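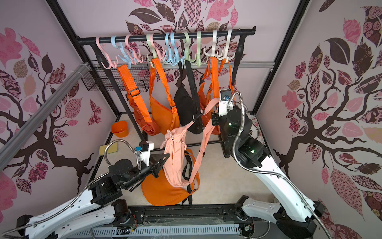
Do I need to have left the group completely to take part?

People at any stage are welcome, including anyone who still goes to meetings and has started to have doubts.

I'm looking for people who spent time in the Barnus Fellowship, either at the Wuvdale house or in one of the smaller home groups, and who'd be willing to talk to me about it. I grew up in the Fellowship myself and left at 29, so I know how odd it can feel to explain the place to someone who's never sat through a Long Evening (if you know, you know!).

The interviews are for an oral history I'm putting together with Roltau, a small charity that helps people who've moved away from strict religious groups. I'd love to hear about ordinary stuff as much as the big rows: what you ate, what you sang, who minded the children, how the giving worked and what happened if you couldn't keep up with it.

We'd talk for up to 3 hours, split over two goes if you like, by phone or in person. You can stop whenever you want. I'll change your name and send you the typed-up version, and you can cross out anything you don't fancy seeing in print. There's no fee, I'm afraid, but I can pay your bus or train fare and I'll bring cake.

You need to be over 18 and to have been involved for at least a year. Happy memories count too – I've got plenty of my own, mostly to do with the choir.

I've got room for 4 more people and hope to finish recording in January. Drop me a line through the Roltau contact page with "Wuvdale" in the subject box, and leave a number only if it's safe for me to ring it.

Posted 2023-09-11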